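Chapter 6
Burial Records and Gravestones

What this chapter covers

6.1 Why burials are recorded
6.2 The burial register
6.3 The grave register and the plan
6.4 Reading a gravestone
6.5 When the records disagree

Before you start

You should have read Chapter 5, on certificates, and you should know the difference between the date of a death and the date on which it was registered. If you are working through the book with a class, bring the family sheet you began in Chapter 2. You will be adding two columns to it, one for the place of burial and one for the grave number.

Key words: burial register, common grave, exclusive right, grave plan, interment, kerb set, re-opening, section

6.1 Why burials are recorded

A cemetery has to know who is buried where. This sounds obvious, but the reason is a practical one. A grave may be opened again many years after the first burial, when a husband, wife or child is to be buried in the same plot, and whoever digs it must know how deep the last coffin lies and how much room is left above. The office must also know who holds the right to use the grave. Almost everything written down in a cemetery office began as an answer to one of those questions.

Family historians come to the same books with other questions. They want a name, an age, an address and if possible a link to somebody else. The books will often supply these things, but it helps to remember that they were not kept for us. A clerk who took great care over the depth of a grave may have spelled the surname by ear.

In this chapter we follow one burial through the records of Talavton Cemetery. The cemetery was laid out on sloping ground above the town and is divided into lettered sections, with the oldest graves nearest the gate. The burial is that of Abelardo Valdebenito, a cabinet maker, who died in January at the age of 80 and was buried on the following Tuesday in grave 237, Section D. He left a widow and a married daughter, whose surname was Ocampo. You will meet the daughter again in Section 6.5, where her name causes some trouble.
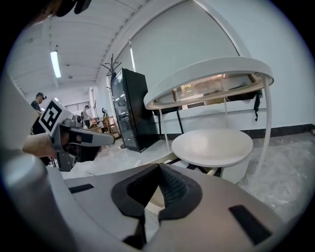

Three records were made of this burial at the time. The first was the entry in the burial register, which is kept in order of date. The second was an entry in the grave register, kept in order of grave number. The third was a mark on the plan. A fourth record, the gravestone, came later and was paid for by the family. A stone is a record too, though it was made by different people for a different purpose, and we shall treat it separately.

6.2 The burial register

The burial register is usually the best place to begin. Each burial is given a running number, and the entries follow one another down the page as the funerals took place. If you know the date of death within a month or so, you can find the entry by turning the pages, even where there is no index. Start at the date of death and read forwards. Most burials took place within a fortnight, but a death away from home, an inquest or a hard frost could cause a longer delay.

A typical entry gives the full name, the age, the last address, the date of burial and the grave number. Many registers also give an occupation, or for a married woman or a child, the name and occupation of the husband or father. The name of the minister is often in the last column. This column is worth copying even if you have no interest in the minister, as it may tell you which church the family attended -- and so where to look for baptisms and marriages.

The Valdebenito entry gives his address as 2 Flasteck Row. The street does not appear under that name on the later town map. It was renamed when the houses were rebuilt, and a reader who had only the map would not find it. Always copy an address exactly as it is written and put your own notes in a separate column.

Two warnings are needed here. First, the age in a burial register was given by whoever arranged the funeral, and that person may have been guessing. Second, some registers have been copied out again from an earlier book which was worn or damp. A copied register is neat and easy to read, all in one hand, and it will contain mistakes that the first one did not.
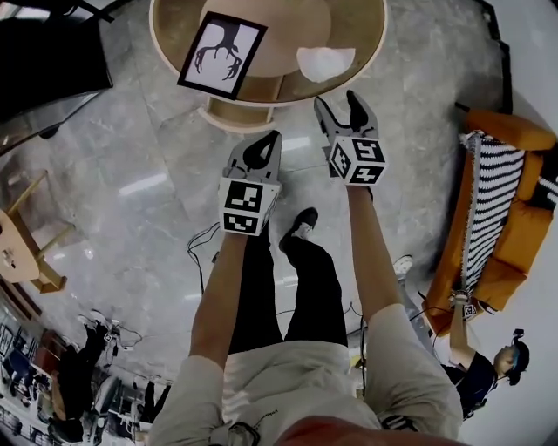
Figure 6.1 Two hand-held grippers and a rounded table, from above.

6.3 The grave register and the plan

The grave register is arranged by plot. Each page, or part of a page, belongs to one grave, and everyone buried in that grave is listed on it in order. For family historians this is often the most useful book in the office. The burial register tells you that a man was buried in grave 237. The grave register tells you who is in there with him.

It also shows what kind of grave it was. In a private grave, somebody had bought the exclusive right of burial, and the name of the buyer is given along with the date and the price. In a common grave, no right was sold, and the people buried together may have had no connection at all. Beginners sometimes find several surnames on one page and start looking for marriages between them. Check the type of grave first.

The plan is a large drawing, or a set of drawings, showing each section divided into numbered plots. The numbers do not always run as you would expect. In Section D at Talavton they go up one row and come back down the next, so that two graves lying side by side may have numbers far apart. The section holds roughly 1,000 graves, and it is easy to lose an afternoon by walking along the wrong row. Ask for a copy of the plan before you go out, and mark on it a path, a tree or a large monument that you will be able to recognise on the ground.

Activity 6A

Choose one person from your family sheet whose date of death you already know. Write to the cemetery or local record office named on your sheet and ask which burial books survive for that year, whether they are indexed and whether there is a charge for a search. The Kutum letter in Appendix B may be used as a pattern. Keep a copy of your letter with the sheet, and enter the date on which you sent it.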